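What happens if Parliament just ignores a petition?
Posted by Wendell Begay, 15 Feb 2020

Ok so probably a dumb one. American here, moved over in October, trying to understand how petitions work in the UK. Our local group (Verness, small town, you won't know it) has 2800 signatures on paper about the bus cuts and the organizer keeps saying Parliament "has to" respond. Does it? I thought there was some right to petition from way back, 1689 or whenever. But a right to send somthing is different from a right to get an answer, no?

Also is paper even still a thing or is it all on the website now. Need to know before the next meeting.

Lamai Noiphan
Paper still exists. It goes through your MP, who presents it in the Commons — either says a few words at the end of the day's business or drops it in the bag behind the Speaker's chair. Yes there is a real bag. The wording has to follow the rules, so get the MP's office to check a draft BEFORE you collect names. Guessing it's too late for that, but ask anyway.

The right you're thinking of is in the Bill of Rights 1689. It says subjects can petition the king and can't be prosecuted for it. Nothing in there about a reply.

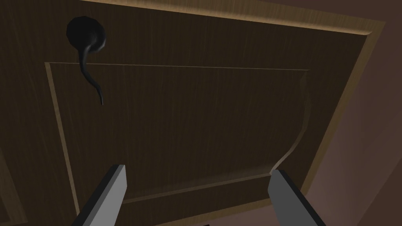
The website is a separate system. 10,000 signatures gets a written response from the government, 100,000 gets considered for a debate. Considered, so not guaranteed. Paper ones don't have those numbers. They get printed in the official record and the department normally sends back some observations, often a paragraph or two. Don't expect a vote or a change in the law off the back of it.

Also your paper names can't be added to an online one, people would have to sign again. We found that out with the Barkow library petition, 11 pages of names and we had to start over.

Yasir Paracha
waste of time imo. they ignore everyone

Ruairí Fahy
Mostly agree with Lamai. One thing though — buses. Are you sure it's Parliament you want? Local bus routes are usually down to the operator and the council. Your MP can write letters and make noise but can't put the 29 back on the road.

Most councils have their own petition scheme, and some will debate one in full council if it gets enough names. Threshold is different everywhere, look for it in the council's constitution (long boring PDF, search "petition"). Might need names from people who live or work in the area, so check you've got adresses next to the signatures.

I'd do the council first, then send the MP a copy with a short letter. One page, 3 points max.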